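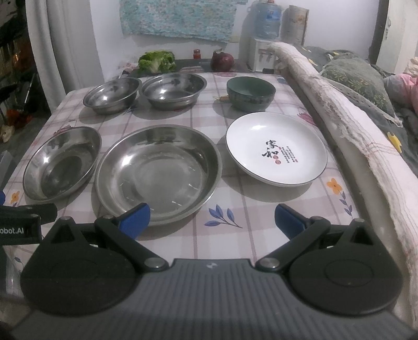
Departamento de Higiene y Seguridad Alimentaria — Cocinas Pekska

Lista de verificación: comedor y cocina, edificio Rosser
Inspección: 02/12/2018
Responsable: Deisy Ccori

1. Extintores con presión en zona verde: conforme.
2. Campana y filtros: no conforme. Grasa acumulada en el filtro izquierdo. Desmontar y limpiar antes de la próxima jornada.
3. Llave de corte de gas accesible: conforme. Falta el rótulo.
4. Recipientes de acero inoxidable sin abolladuras ni óxido en el borde: conforme. Los rayados superficiales no son motivo de retirada.
5. Manteles: conforme. Repasar costuras en agosto.
6. Salida de emergencia: observación. Carro de bandejas a menos de un metro de la puerta — se retiró durante la visita.
7. Termómetro de la cámara fría, n.º 729: calibración vencida. Enviar a Vodusora.
8. Cloro residual en el agua: conforme.
9. Botiquín: faltan gasas estériles y apósitos para quemaduras.

Los puntos 2 y 7 requieren segunda visita. La hará Hywel Jarman, con el registro de temperaturas a la vista.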